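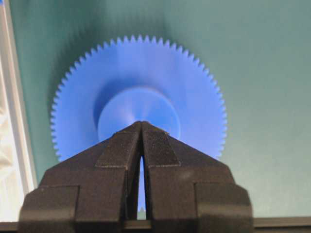

*The big blue spur gear, hub side out.*

I want to make a case for plastic gears, and big ones especially!

People apologize for plastic. They'll show you a clock they made, or a hand-cranked pasta roller, and before you've even touched it they say "the gears are only plastic," as if you'd caught them serving instant coffee. I did it myself for years. Then I built a Zeltent drive kit with my neighbor Delia Bogdan over one long April, and I have been annoying my friends on the subject ever since.

Look at that blue, for a start. A gear is one of the few machine parts you can understand just by looking at it, and color helps. When every wheel in a gear train is the same gray metal, your eye gives up after the second one. Paint them in your head all you like, it's still soup. Make the big one blue and suddenly you can follow it – there it goes, slow and steady, with the little one racing along beside it.

And then the teeth. I love small, pointy teeth set close together around a big flat disc. I know the chunky kind is easier to make and easier to clean (Delia is firmly on the chunky side, and we have lost whole evenings to this), but a fine-toothed wheel has a feel that a chunky one can't touch. Turn it by hand against its partner and you get a soft purr instead of a clack. We ran ours with 80 teeth on the wheel and 50 on its mate, and I kept going back to the bench just to spin it.

My other favorite part gets no love at all: the hub. That raised round boss in the middle is where the wheel gets its grip on the shaft, and a thin disc without one will wobble no matter how nicely the rim is cut. If you're drawing your own, please be generous there! I threw out 4 wheels before I learned to thicken the center.

Rodica Olteanu, who taught me to use a lathe, thinks I've gone soft. Her view is that plastic wears, plastic creeps, and plastic hates heat. She's right about all three, and I wouldn't put it in a truck. But most of us aren't building trucks. We're building window openers and music boxes and silly things for kids to crank, and for those jobs plastic is light, quiet, and happy to run with no oil on your tablecloth.

So stop saying "only." Make the wheel bigger than it needs to be, make it a color you like, and leave the cover off so people can see it go around.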